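Rapport de projet – Le tri des biodéchets dans les cuisines partagées

Rendu le 31 déc. 2020

## 1. Sujet et contexte

Le projet porte sur les déchets alimentaires produits dans les cuisines communes de la résidence étudiante Groltine. La résidence loge des étudiants de première et de deuxième année, répartis sur 6 étages, avec une cuisine par étage. Jusqu'en juillet, tout partait dans le même bac gris, épluchures comprises. L'association Gekico, qui gère un jardin derrière le parking à vélos, cherchait de son côté de la matière pour son compost. Notre question de départ était donc simple : dans quelles conditions des étudiants qui ne se connaissent pas forcément acceptent-ils de trier leurs restes dans une cuisine qu'ils partagent ?

Nous avons laissé de côté les emballages et le verre, déjà collectés par la résidence.

## 2. Méthode

Deux étages ont servi de terrain, le premier et le quatrième. Au premier, nous avons posé un seau fermé sous l'évier, avec une fiche de consignes collée à l'intérieur du placard. Au quatrième, le seau était sur le plan de travail et la fiche au mur, à hauteur des yeux. Le modèle de seau était le même aux deux étages (Flirnix, couvercle à charnière, anse en métal).

Les seaux étaient pesés au moment du vidage, sur la balance du local à vélos. Nous notions le poids, l'étage et les erreurs de tri visibles. Un questionnaire papier a aussi été distribué sous les portes. Le taux de retour a été faible au premier étage, ce qui limite la comparaison.

## 3. Résultats

La quantité totale récoltée est de 1393 kg pour l'ensemble de la période, marc de café compris. Le quatrième étage en a fourni la plus grande part. Le café pèse lourd dans ce total – l'épicerie Doãn, au rez-de-chaussée, nous a donné le sien dès la deuxième semaine, et nous avons eu tort de ne pas le peser à part.

Les erreurs les plus fréquentes étaient les étiquettes de fruits, les sachets de thé agrafés et les restes de viande. Elles ont diminué au quatrième étage après le remplacement de la fiche par une version plus courte. Au premier, nous n'avons pas vu de changement net.

Dans les questionnaires, l'odeur est citée comme principal frein, devant le manque de place. Plusieurs réponses signalent que le seau sous l'évier était oublié, ou qu'on ne savait pas qui devait le vider.

## 4. Discussion

L'emplacement du seau semble compter davantage que les consignes. Un seau visible gêne un peu, mais il est utilisé. Il faut cependant garder assez de surface libre pour cuisiner, et les plans de travail sont vite pris par la vaisselle, les courses et les objets personnels.
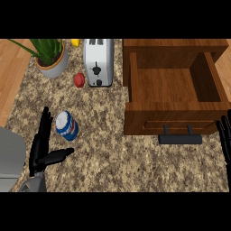

La question du vidage reste ouverte. Le tableau de tours affiché au quatrième étage a été suivi pendant presque 2 mois, puis abandonné à la période des partiels. Un vidage assuré par la résidence réglerait le problème, mais l'administration n'a pas donné de réponse à ce jour.

Notre étude a deux faiblesses principales : les étages n'ont pas le même nombre d'occupants, et le marc de l'épicerie fausse la comparaison des poids.

## 5. Suites

Gekico garde les seaux et continue la collecte au quatrième étage. Pour les autres, nous proposons d'attendre la rentrée et de commencer par une réunion d'étage. Les relevés de pesée et le questionnaire vierge sont en annexe.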